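The sock table: how we sort, pair and roll

Notes from the Vergara Street sorting room, for members and anyone joining us in February

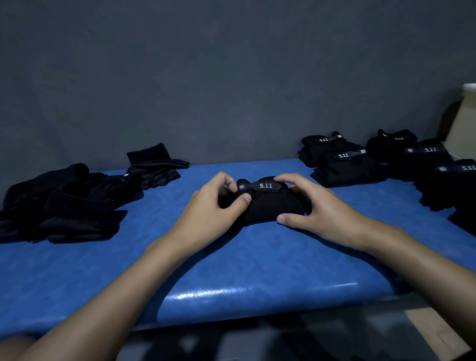

Socks are the slowest thing we handle and the thing we are asked for most. Coats go out in winter and toys go out before the holidays, but every outreach service on our list wants socks in every month of the year, and they want them in pairs, clean and ready to hand over. Black ones are the easiest to place, because they go with work boots and school shoes alike. They are also the hardest to pair, and a heap of loose black socks at your left elbow can look like a single garment until you start pulling it apart. When you roll, keep both hands around the bundle and squeeze from opposite sides, with any label folded over the top where it can be read, the way the 5.11 tag is. A label on the outside saves the next person from opening the roll to find out what it is.

Last season we sent out 1,269 pairs. That is the best figure we have had since the sorting room moved from the church hall, and most of it was done in the evening sessions. Thank you to everyone who came in after work. The number doesn't include singles, baby socks or anything that went to rags.

Several people asked for the method in writing so they can do it the same way at home before dropping off. It follows below, with a few changes from last year.

Before you start

Clear the padded table completely and wipe it down with a damp cloth, then a dry one. The blue vinyl marks easily with pen, so please don't write tags on it. There is a clipboard on the windowsill for that. If the surface is still damp, wait. Socks pick up moisture quickly and a damp roll in a sealed tub will smell by the end of the week.

Tip out no more than one tub at a time. We used to empty two or three together on the theory that more socks meant more chance of a match, but the tubs are mostly filled from a single donor, and mixing them separates pairs that arrived side by side. One tub, finished, then the next.

Wash your hands, and take off rings or bracelets that could catch. Fine knits pull very easily and a pulled sock can't be sent out as new.

Sorting the heap

Put the heap on the left and work towards the right. Left-handed members are welcome to reverse this, provided they have the table to themselves. Two people working in opposite directions end up with one person's finished rolls in the other person's heap.

Do colours first. White, grey, patterned and navy all come out and go into the trays behind you. Navy is the one that causes trouble. Under the ceiling lights it passes for black, and we have had rolls come back with one of each. Hold anything doubtful beside a sock you are sure of, near the window if it is daytime. In the evening, use the desk lamp.

Once you have only black left, sort by length: ankle, crew, and anything that goes to the calf or higher. Then sort by weight. You can do this by feel. Thick boot socks and thin dress socks separate quickly, and what remains in the middle is ordinary cotton crew socks, which will be the largest group by far.

Pairing

Lay two socks flat, one on top of the other, with the heels together. Check these in order:

The cuff. Ribbing should be the same depth and the same width on both.
The toe. Look at the seam and any coloured stitching.
The sole. Size marks are often knitted or printed here.
The stretch. Pull both gently at the cuff. If one is slack and the other is firm, they have had different lives and should not go out together.

Fading is the most common question. A slight difference is fine. If you can see it from arm's length, put them in the singles tray and keep going. Please don't spend five minutes on one sock. The match may be in the next tub, and singles are checked against each other at the end of every session.

Socks with a woven or sewn label are handled a little differently. If the label is attached to the sock, it stays on. If it is a paper band or a swing tag, leave it on only when the pair is unworn. We don't put used pairs back into retail packaging, even when the packaging is there and the socks look perfect.

Rolling

Older members will remember that we used to turn one cuff over the other and make a ball. We have stopped doing that. Balling stretches the cuff, and the services tell us that people notice. Rolling takes a few seconds longer and fits more into a tub.

Lay the pair flat with the heels up. Fold each heel in so the edges are straight. Starting from the toes, roll firmly towards the cuff and press out the air as you go. Near the end, tuck the outer cuff back over the roll by a thumb's width. It should hold, but it shouldn't be tight. If you have to tug, you have tucked too much.

Give the roll a squeeze between both hands to settle it into shape. A rounded oval is what we want. Then set it down near the back of the table, well clear of the front. The padded edge is curved and rolls do go over it.

Thick boot socks won't make a neat roll whatever you do. Fold them in half and then in half again, and put a paper strip around them. Strips are in the shoebox with the scissors.

Packing

Each standard tub takes 44 rolled pairs of crew socks in layers, with the lid closing flat. Please don't go over that number. We know a few more will fit if you push, but the tubs are stacked in the van and a bulging lid tips the one above. Ankle socks go in the smaller tubs and are counted by the person who seals them.

Write the contents on the card, in capitals, with the length and the count. Tape the card to the short end so it can be read when the tubs are on the shelf. Don't tape it to the lid. Lids get swapped.

Flattened cardboard is useful for lining the bottoms of tubs and we are happy to have more of it, but please cut it down to size before you bring it in. Bits that don't fit tend to stay on the floor.

What goes where

Full tubs of black crew socks go to Bosau House, which takes the largest share. Boot socks go to the Vavanov Road depot for the outdoor work program. Patterned and children's socks go to the family room at the Wurkville library, where they are set out with the mittens. Singles are kept for two months. After that, clean cotton ones are cut for cleaning cloths, and the rest are baled for textile recycling.

If you are driving a load to Bosau House, the side entrance is now the correct one. The front ramp is closed for repairs. Ring the bell and wait, as the person on duty may be at the other end of the building.

Things we are short of

Men's large and extra large in any dark colour
Wool or wool-blend boot socks
Diabetic socks with loose cuffs
Small tubs with lids that match
A second desk lamp, with a clamp if possible

We have plenty of white sport socks and can't take more until the shelves are down a bit. We still can't accept anything unwashed. If you have received a bag from a neighbour and aren't sure, wash it on warm and dry it fully before you bring it in.

Sessions

The room is open for sorting from 6:30 p.m. on the usual evenings, and the door is locked at 9 p.m. There are places for 7 people at a session. Please put your name on the sheet beforehand so that no one makes the trip and has to turn around. New members should come to the first session of the month, when there is time to go through the steps at the table.

Our goal for February is 200 pairs from each session. We reached that twice in the fall without anyone hurrying, and both times the tubs had been sorted by colour before they arrived. If you can do only one thing at home, do that. A bag of black socks and a bag of everything else is a real help.

Questions about the method, the tubs or the driving list can go to Soledad Ulloa, who is at the sorting room most evenings and checks the message box by the door. She also has the key to the supply cupboard, where the paper strips and spare cards are now kept. The old cards with the green border are out of date. Please use them up as scrap.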